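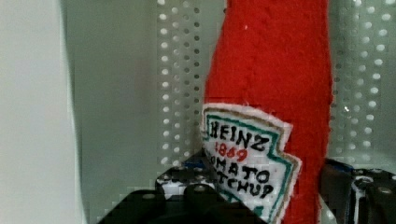
Felt ketchup bottle with its stitched-on label.

Public Policy, handout 3: how a funding announcement works

A minister promises money for shelters. Before you clap, ask over how many years, and whether it was already promised in November. Old money gets announced a lot. It travels well.
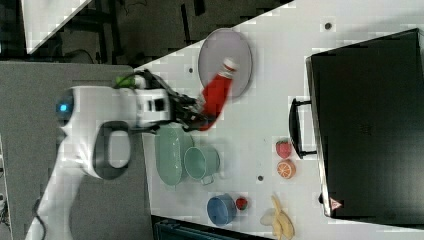

CASE NOTES

Clendstead council pledged 2,000 hotel nights for families leaving violent homes. Read the small print: the nights were spread over 3 years, and the first year got 119 of them. The press release led with the big number – you would too. 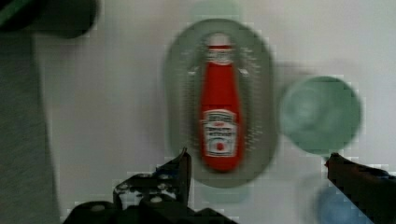
Mpho Makhubela objects that a slow start can be sensible if staff have to be hired first. Fair point, and worth a paragraph in your essay.

For the Suvton pledge, find the budget line yourselves. It's in an annex,
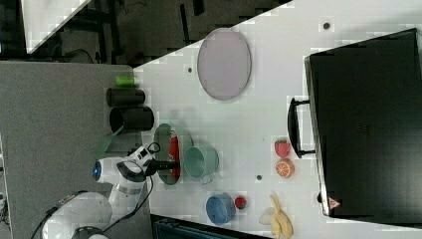

usually the one with the dullest title. Bring a printout, and check whether the legal aid money is counted twice.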